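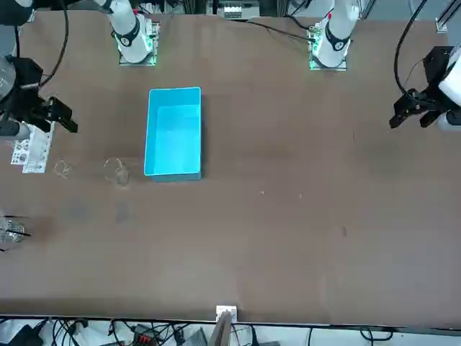
Two arms, one brown table. Both grippers over the work surface, with the blue bin and some clear labware on the left.

Stoltus Two-Arm Teaching Kit
Made to order by Truven

I'm Albane Cordier, and I put this kit together for people who want to show a robot a job instead of typing it in. You move, the arms follow, the software saves the run. If you've ever lost a whole afternoon nudging waypoints one at a time, you're who I had in mind!

What you get
Two follower arms with parallel grippers
Two hand controllers, left and right
Mounting plates with green light rings
Foot pedal for starting and stopping a recording
Stoltus recording software, one license for the bench computer
Power supplies and all cables (there are plenty of them, so leave yourself floor space in front of the table)

The table isn't included. You want something flat and heavy that doesn't wobble when both arms swing the same way. Ours is brown and pretty scuffed by now, and I like it that way - a matte top throws back a lot less glare than the glossy one I started out with.

Two ways to teach
By remote control: hold the controllers, press the pedal, and do the task. Each arm copies the hand on its own side. The pedal also pauses, so you can put your hands down and think (I do this a lot).

By hand: switch an arm to free mode and it goes light enough to push around by the wrist. I use this for setting start positions and for slow moves close to something breakable. It works on one arm at a time, and the other one holds still.

Most people end up on remote control for nearly everything. Your own hands stay out of the workspace, and after a morning or so the controllers stop feeling strange. Mei-kuen Lo wrote the pedal software and she can run a whole task without looking down once, which I still can't.

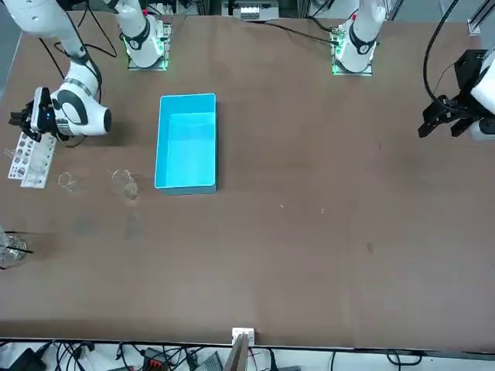 Right gripper just over the test-tube rack. The two beakers sit between the rack and the bin.

About glassware
I get asked about clear objects more than anything else. You can teach with them, yes, but go slower than you think you need to. A beaker on a brown table is mostly a bright rim and not much besides, so if you're steering from a screen, get your lighting sorted out first. Move a lamp, look again, move it back. A solid-colored bin and a white rack are easy to find by comparison, and I'd practice on those before any glass.

Racks need a straight approach. Line up above the tube, stop, then come down. If you come in on a slant you'll record the slant, and the arm will happily give it back to you every time you play the run.

Recording tips
Keep each recording under 60 seconds if the task allows. Long jobs are easier to fix when they're split up. Start every run with the arms in the same place, and throw out the ones you fumbled - don't talk yourself into keeping them. Yi-chun Shek put a delete button right on the left controller for exactly this.

Small print
Pedal cable: 325 cm
Setup help: 3 video calls with me or Lionel Delaunay
Warranty: 2 years on arms and controllers, gripper fingers not covered
Spare gripper fingers: sold in pairs, please say left or right arm
Next batch ships in September

Want softer finger pads for thin glass? Put it in the order notes and I'll write back with what we have on the shelf.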